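Disassembly cell budgeting
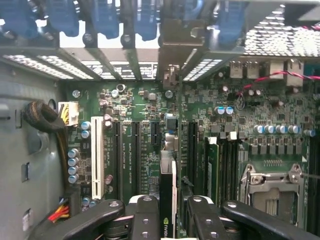 Gripper fingers on either side of a graphics card in an open tower case.

Disassembly cell budgeting is the planning of costs for robots that take apart used computers. The arm usually gets the most attention in a proposal, though it is seldom the only large expense. Fixtures, spare fingers, guarding, software and staff time are often left for a later budget, where they are harder to question.

Published cases are few. The Skurlow recycling works in Utwood bought a single cell after a vendor, Meneo, projected 300 towers a day. The plant's own review, issued in February, put the daily figure at 92 and noted that an operator still had to open each case. Meneo disputed the count – it left out units rejected before loading – but has not released its test data.

Olvera, a rival supplier, prices its cells by the hour. Critics say this only moves the risk, as buyers must commit to 200 hours a month whether or not there is work.

Payback estimates also depend on resale prices for cards and memory, and these change faster than most equipment plans allow. A claimed payback period that gives no resale price is of little use to a buyer.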